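Subject: Re: [teleop-users] banana into crate, 300 demos, policy still dithers
From: Struan Hepburn
To: teleop-users
Cc: Yatziri Camacho

Yatziri Camacho wrote on Monday:
> We have 300 demos of "put the banana in the black crate" in the
> simulated room, all driven with the handheld controller. Training
> loss looks lovely. At rollout the arm goes to a point above the
> banana, stops, drifts a little, comes back, and stays there until
> the episode times out. Lucian says collect 3000. Before I sign
> away my September, is there anything we should be looking at first?
>
> Also, does anyone have a trick for judging depth from the overhead
> view? I keep closing on air.

Hi Yatziri,

Please don't collect 3000 yet. Lucian's answer to everything is 3000, and he is never the one holding the controller.

I pulled your scene file and replayed a handful of the episodes you uploaded. First guess: you hesitate. So do I, so does everyone who learned on the Brurnosine controller, with its trigger that feels like a stapler. In most of the replays you come down over the banana, stop to work out how high you are, have a think, and then commit. The policy has learned this faithfully. It has learned to stop and have a think. What it can't copy is the part where you make up your mind, as nothing in the observations changes at the moment you do.

Your table view probably accounts for the thinking.
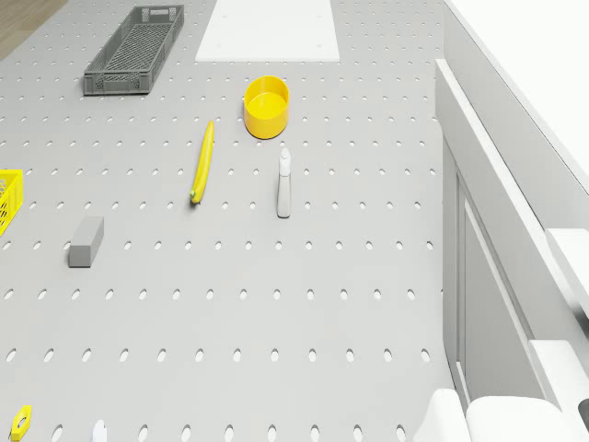 Table view from the shared scene file, gripper not in shot.

Try judging height over that many identical holes. Pale gray in every direction, and hardly a shadow under the spray bottle to help you. I spent a whole afternoon on the same surface last spring and finished up hovering over things like a man trying to read a thermostat without his glasses.

What worked for us at Fanholm, in the order I'd try it:

1. Give the operator a second view. Keep the policy's inputs as they are if you must, but put a low side view on your own monitor. Calum Tosh will say this is cheating, because you're then acting on information the policy doesn't get. He has a point, and if the policy still stalls after this you should add the side view to its inputs too. Try the cheap version first.

2. Trim the pauses. Drop any run of frames where the commanded motion is below a small threshold, but leave the ones where the gripper is opening or closing. Our first trimming script cut those as well and we trained a very brisk robot that never picked anything up.

3. Throw out the demos where you closed on air and went again, for now. Keep them in a separate folder. Recoveries are useful later, once there's a basic grasp for it to recover to.

4. Vary where the arm starts. In every episode I replayed it begins from the same parked pose, up under the ceiling mount with nothing in the gripper.

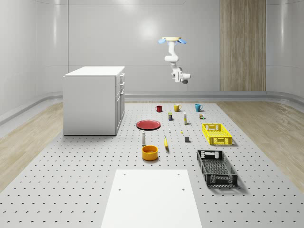

From there you always take the same swoop down, so the policy has a lot of practice at one approach and none at being a hand's width off it. Once it drifts, it's somewhere you never took it. Start some episodes low, some off to the side, a few right over the wrong object. It feels silly to drive and it did more for us than any change to the network.

On clutter, I'd thin it out for the first round. I know the mugs and the bottles and the two crates are meant to make it general, but with a yellow crate, a yellow mug and a yellow banana in one room you've set it a fairly mean exam. Get banana-to-crate going on a nearly bare platform, then put things back a few at a time. If it falls over when the yellow mug returns, at least you'll know who did it.

As for numbers, we had a usable pick-and-place at 500 after trimming, with 2 operators. The second operator mattered. Senga Paterson drives like she's late for a train, I drive like I'm defusing something, and the mixture came out better than either of us. She would like it noted that hers alone came out better than mine alone. Noted.

On your depth question, besides the side view: we draw a thin vertical line from the fingertips down to whatever is underneath, on the operator's display only. It took an evening to add. Make sure it doesn't get rendered into the recorded images. We have one dataset where it did, and that policy is excellent at following a line that no longer exists.

The trimming script is in the MacLeish repo under tools, minus the bug from item 2. It expects the old Nalance log format, so you'll have to rename the gripper field. If you get a rerun done on the trimmed 300, post the rollouts even if they're ugly. Lucian can have his 3000 if he drives the first half.

Struan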